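Stirgate
Home / Kitchen and dining / Tables / Narnov

Narnov Table, White

$958
In stock at the Bautista warehouse
Colour: White | Oat | Charcoal
Add a bench: $278

We've had a Narnov in the kitchen at the back of the shop for long enough now that we've stopped thinking of it as stock. It gets breakfast, invoices, somebody's bike wheel, a tray of seedlings every spring, and a big messy lunch whenever it's anyone's birthday. It still looks great, and we still like it more than any other table we sell.

The idea is simple. It's a long, slim, white table that's happy in a kitchen and doesn't mind being worked on. Plenty of dining tables are lovely until you want to roll out dough on them, and plenty of workbenches are useful until you want to put a candle on one. The Narnov does both jobs well, and it fits in rooms where a wider table would have you shuffling sideways past the fridge.

The size

The top is 2,000 mm long and 793 mm wide. That's generous for length and a bit narrower than most family tables, and the narrowness is our favourite thing about it. You can reach the salt. You can hear the person across from you. Push it against the wall and it becomes a bench for prep or homework, with a decent walkway left over in most kitchens we've measured up.

Six adults sit comfortably, three to a side. Eight will fit if two of them take the ends and everyone's on good terms. The legs are set right into the corners, so nobody gets the seat with the leg in it, and there's no rail across the underside at knee height. If you've got chairs with arms, check that the arms will slide under. The clearance is listed in the downloadable drawing, and it's worth taking a minute with a tape measure before you order.

Check your hallway too! The top comes in one piece and it doesn't bend round corners. Two people can carry it on its side through a standard doorway without much trouble, but a tight landing at the top of the stairs can be a real headache. If you're not sure, send us a photo and the width at the narrowest point and we'll tell you what we think.

White, and what it does for a room

We sell all three colours happily, but white is the one we keep going back to. It throws light around. A dim kitchen with one small window feels noticeably brighter with this in it, and against a pale wall the table more or less melts into the room and lets everything else do the talking. Fruit looks wonderful on it – a bunch of bananas and a few apples and you've done your decorating for the week.

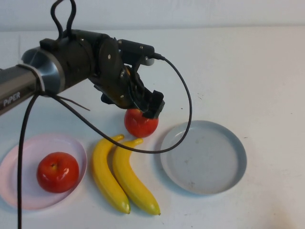 Narnov in white, with a red apple, two bananas and a light grey-blue plate.

It's a plain white, neither creamy nor icy, so it gets along with most crockery. Soft blues and greys are especially good on it. If your plates are white as well, you might like a placemat or a runner so the whole thing doesn't vanish at dinner time (or go the other way and enjoy it, we've seen that done beautifully with green glasses and nothing else).

Does white show the dirt? Yes, a bit. Crumbs and coffee rings are easier to spot than they are on Oat, and toast crumbs in particular will look up at you. The good side of that is you know when it's clean. A lot of our bakers and sewers choose white for exactly this: you can see a pin, you can see a smear of flour, you can see the thread you dropped. Dark fabric is a dream to cut on it.

Setting it up

The Narnov arrives in two cartons, one long flat one and one short heavy one. Open the short one first. It has the legs, the bolts, the hex key and the felt pads, and a printed sheet with proper drawings on it.

Lay the top face down on a blanket or on the flattened carton. Stand each leg in its corner plate, start all the bolts by hand, and only tighten them once every one of them is in. If you crank up the first corner before the others are started you'll be fighting the last leg, and you'll say things to it that it doesn't deserve. Then get a second person and turn the table over together. Please don't tip it up onto two legs and walk it round. The corner plates are strong but they don't like being twisted.

Each leg has a Cistix foot at the bottom, and we could go on about these for a whole page. Old floors aren't flat. Ours certainly isn't. The Cistix foot screws in and out by hand, so you can take the wobble out of the table without lying on the floor with a folded beer coaster. Turn it a little, press on the corner, turn it again. Check it once more after a week or so when everything has settled.

Allow the better part of an hour if you're on your own up to the turning-over bit. With two of you it goes quicker, and the dog helping makes it slower.

Looking after it

Day to day, a damp cloth and a drop of dishwashing liquid. Wipe it over, then go again with a clean damp cloth so you don't leave a film behind. That's most of the care it will ever need.

For the stubborn things:

Beetroot, turmeric, red wine – wipe up soon if you can. If you've missed it, a paste of bicarb soda and water left on for a few minutes will lift most of it. Rub gently.

Ballpoint and crayon – a bit of methylated spirits on a soft cloth, then rinse.

Sticky labels and old tape – warm soapy water, patience, and your fingernail.

Grey scuffs from the bottoms of pots and bowls – these are usually a mark left on the table by the pot, and a melamine sponge takes them off. Go lightly, and try it somewhere out of sight first.

Keep scouring powder and steel wool well away. Use a trivet under anything straight off the stove or out of the oven. Use a board for chopping. A kitchen knife will mark this table like it will mark any other, and a scratch on white can collect grime and become a thin dark line you'll notice every morning.

Unglazed pottery can be rough underneath too. If you've got handmade bowls or plates you love, run a finger around the foot and stick a couple of felt dots on if it feels gritty.

The bench

The matching bench is $278 and tucks fully under the long side. It's just short enough to clear the legs, so you can push it right in and get your floor back. Kids pile onto it, and it's handy by the back door when it's off duty. We'd suggest one bench and three chairs over two benches, mostly for the comfort of anyone who likes to lean back after a meal. Grandparents tend to thank you for the chairs.

The bench has the same Cistix feet as the table, in a smaller size.

What people use it for

Dinner, obviously. But we keep hearing about other things. One customer has hers in a spare room as a cutting table and does quilts on it. Another bought two and runs them end to end for a pasta class. There's one in a school art room that had papier mâché on it all term and came up clean over the holidays. We've got a customer who photographs small ceramics on the end nearest the window because the top bounces light back up under the rim of a bowl. And a fair few people work from home at one end of it and eat at the other, which suits the length very nicely.

It's an indoor table. A dry covered porch for the odd long lunch is fine, but don't leave it out there. Sun and damp will get to it in the end, and that isn't covered by the warranty.

A few things we'd change

There's no drawer. We'd love a drawer. We've asked.

The felt pads in the box are on the thin side if you have polished boards and like to move furniture about. Thicker ones from the hardware shop stick on just fine.

The white leg caps can come loose in the carton during delivery, so have a feel around in the packing paper before you put it out with the recycling. If one's missing, tell us and we'll post you another.

Delivery and returns

Tables leave the Bautista warehouse on a two-person truck. The driver will ring ahead in the morning with a window. Delivery is to the room of your choice on the ground floor, and upstairs by arrangement. Cartons can be taken away only if you unpack while the crew is there, so do speak up when they arrive.

Orders get heavy from November on, with everyone wanting more seats before Christmas. If you need the table for a particular lunch, order early and put the occasion in the notes box at checkout. We do read them.

You can return an unassembled table in its cartons within 30 days. Once it's been bolted together we can't put it back on the shelf, but if something's wrong with it we'll fix or replace the part, so get in touch either way.

Spare bolts, feet, leg caps and hex keys are on the Narnov parts page.

Also in this range
Narnov Bench, White
Narnov Table, Oat
Narnov Table, Charcoal
Cistix feet, set of four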